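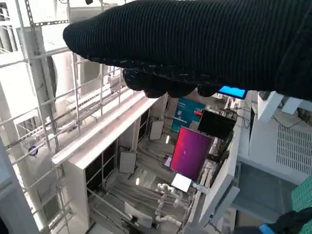
Wrist camera, knit glove on, looking down past the wire rack

Windov Builders Forum > Manipulation > Teaching and Demonstrations

Thread: Hand guiding vs remote control for a reach between a rack and a cabinet

tallbracket
Posted Saturday, February 25, 2023
Posts: 408

I'm teaching a two-handed setup to reach down into a narrow space, pick up a flat part and bring it back out without touching anything on the way. Wire rack on one side, white frame on the other, shelving and screens underneath. The hands wear black knit gloves for grip.

I have tried two ways of recording it.

1. Hand guiding. Arm in gravity compensation, I hold the forearm and walk it through the motion.

2. Remote control. I sit at the desk with a pair of Flarneo handles and drive both arms from the wrist views and one overhead view.

The hand-guided runs are smoother and I can do them faster. The remote runs have a lot of stopping and starting, mostly at the point where the hand passes the rack. I recorded 300 remote demonstrations over two weeks and threw out 19 of them for contact with the rack. The policy trained on those reaches fine but it pauses in the same place I pause, sometimes for several seconds, and now and then it never leaves the pause.

Before I record another batch I would like to hear which method people here would use. Control rate and gains are the same for both. The policy gets wrist images, the overhead image and joint positions.

mesa_lathe
Posts: 61

Remote. If you guide it by hand your own arms end up in the overhead images, and at run time they won't be there. I lost a month to this with a drawer task. It worked well on the recorded data and did nothing useful on the robot.

The pause is a separate problem and you can fix most of it by trimming. Drop every step where the joint speed is under a threshold and the gripper command doesn't change.

oddsocket
Posts: 1130

I disagree with trimming by speed alone. Some pauses are real. If the operator stops to let the hand settle before closing the fingers, and you cut that out, the policy closes early. Then you get a new failure and it takes a while to work out where it came from.

tallbracket, what do you see at the moment you stop? Looking at the view in your post, the glove takes up most of the upper half. I would stop too.

tallbracket

Yes, that is the point where I stop. The hand comes across the view and I lose the near part of the space. I can still see the lower half, the pink screen and the white square under it, and I use those to tell how deep I am. What I can't judge is the gap between the knuckles and whatever is behind them.

The overhead view is no help there. By then the forearm covers the opening.

oddsocket

Then the pause is the operator waiting for information he doesn't have. Practice won't get rid of it. Either move a camera or change the wrist angle on the way in so the fingers swing out of view until you need them.

kettle_loop
Posts: 212

I'd try the wrist angle first, it costs nothing. We teach a similar reach at work (cabinet with a door that only opens partway) and the fix was to come in with the hand rolled about a quarter turn and straighten it out once the knuckles were past the door edge. It feels wrong at the handles for the first day.

Also, rest your elbows on something. A lot of the stop and start in remote demos is tired shoulders.

fernside_robotics
Posts: 37

Going to argue for hand guiding. People give up on it too early.

You can replay. Guide the arm through the motion once with the cameras off, store the joint path, step out of the area, then play the path back with the cameras on. Your arms aren't in any picture and the motion is smooth. I do all my single-arm tasks like that on a Grerano arm and I don't own a set of handles.

mesa_lathe

Replay works until the object moves. The part has to be in exactly the same place for the playback as it was for the guiding, and any contact has to come out the same. For a flat part picked up with knit fingers I would not count on it.

fernside_robotics

I put the part back against a stop each time. It takes a few seconds. If the playback fails I delete it and do it again. My failure rate is low enough that I'm still ahead of what I could do by remote control.

mesa_lathe

Then every demonstration you keep is one where nothing had to be corrected. Your data has no recoveries in it. A remote operator who slips a little and fixes it is giving the policy something it will need later.

fernside_robotics

A fair point for this task. It has not hurt me on mine, but mine are simple.

pale_gantry
Posts: 5

New here, basic question. With two arms, how does one person hand guide both? I have tried it with a friend on the other arm and we could not keep together.

tallbracket

One hand on each forearm, and I'm bent over the rack the whole time. It's possible for this task only because the second hand does very little. It waits near the front edge and takes the part when the first hand brings it up. For anything where both hands work at once I don't think I could do it.

With two people you need a count. We tried that also and the handover came out different every time.

kettle_loop

Two people guiding is a mess, I agree. For two arms use remote control, or use a small copy of the arms and move that. The Manríquez plans on the projects board are good and the joints are loose enough that you don't get tired. You feel the joint limits, which you don't with handles.

oddsocket

Seconding the small copy. The big difference for me was the elbow. With handles the software picks where the elbow goes, and next to a rack that matters a lot. With a copy you put the elbow where you want it.

tallbracket, of the 19 you threw out, how many were the hand and how many were the forearm?

tallbracket

I went back through them. Most were the forearm or elbow on the top rail of the rack, which I was not looking at. A few were the fingertips of the glove catching on a cross-rod on the way up. The knit is a little fuzzy and it snags on rod ends.

So the copy arms might fix the larger group. I had been blaming the camera for all of it.

mesa_lathe

Did you delete the snags or keep them somewhere? I would keep any run where the snag came free and the part still got out. Label them. You may want them.

tallbracket

They are in a separate folder. I'll look at them again. Two of them did finish.

longwire
Posts: 744

A few things from running operators on a task like this. We got to 2,000 demonstrations last November and had to throw out more than I want to say.

Write down the start pose and hold operators to it. Ours drifted over a shift and nobody noticed until we plotted it.

Don't change the glove partway through a batch without noting it. A new one looks different on the wrist camera and grips differently. When ours wore smooth at the fingertips the operators began squeezing harder to make up for it, and that went into the data too.

Watch bright screens in the view. If the display you use to judge depth changes color between sessions, the policy may be leaning on that color. I would record with it in several states, or turn it off for part of the batch.

On the actual question, I would use remote control for the main batch and hand guiding for finding a good path before you start. Guide the arm down past the rack until you find a posture that clears it easily, save the joint values, and show that to the operator as a target. It cut our practice time by a lot.

fernside_robotics

I can agree with that use of it.

oddsocket

I don't agree about turning the screen off. tallbracket said he uses it to judge depth himself. Turn it off and you get slower demos with more pauses, and that is what he came here to fix. Changing the color is fine.

longwire

Reasonable. Change the color, leave it on.

tallbracket

Thanks, this is more than I expected. Plan for the next batch:

Hand guide first to find an approach with the wrist rolled and the elbow clear of the top rail. Save that posture.
Record by remote control, starting with the handles I have. If the elbow is still a problem I'll build the copy arms.
Trim pauses by hand on a small set and train with and without, so I can see whether trimming by speed does harm.
Vary the color on the pink screen between sessions.
Note the glove in the session log.

I did ten practice runs tonight with the hand rolled. Clear of the rack every time, and I stopped once — at the pick, waiting for the fingers to settle.

kettle_loop

Leave that one in.

pale_gantry

What threshold are people using for the speed trimming? Mine cuts out half the grasp.

mesa_lathe

Start very low and plot what it removes before you train on it. If it is cutting the grasp, add a rule that nothing within a second of a gripper command gets dropped. Post a plot in the data thread and I'll take a look.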